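4.2 Controller comparison in simulation

We compared two controllers on the same simulated arm, a Franka Emika model with its two-fingered gripper. The first is the joint-space position controller that ships with our Gratden stack. The second is a Cartesian impedance controller written for this study, called Cillura below. Both received the same target poses from the same policy, so any difference in outcome comes from how the targets were tracked.

Each controller ran 104 episodes. Bowl position, table objects and room layout were drawn at random at the start of an episode and kept identical for the two controllers. An episode counted as a success if the bowl was lifted by the rim and held for 3 seconds. Contact settings were left at the values Bermúdez uses for rigid tableware.

Rim grasps were chosen because they are sensitive to small height errors. One finger has to go inside the bowl and the other outside. If the hand comes down too far, the inner finger presses on the sloping wall and the bowl slides away. The position controller failed this way more often than any other. Cillura gave way on contact and usually kept the bowl in place, but it was slower to settle above the rim, and 6 of its episodes ran out of time before the fingers closed.

Long reaches were harder for both. Figure 3 shows the arm at a bowl on a dining table, with a laptop and a candle also on the tabletop. Collisions with such objects were logged but did not end the episode.

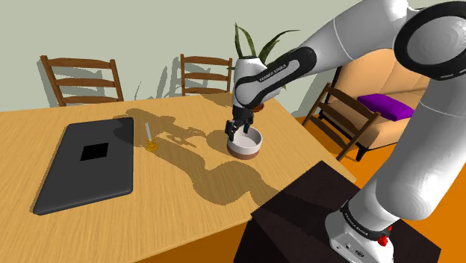

Figure 3. Simulated rim-grasp episode with the gripper at the bowl.

Lesia Nechyporuk repeated the full set with the gripper opening reduced by 2 mm. The order of the controllers did not change. We therefore use Cillura, with a longer time limit, for the tests on the Foteck bench in Section 5.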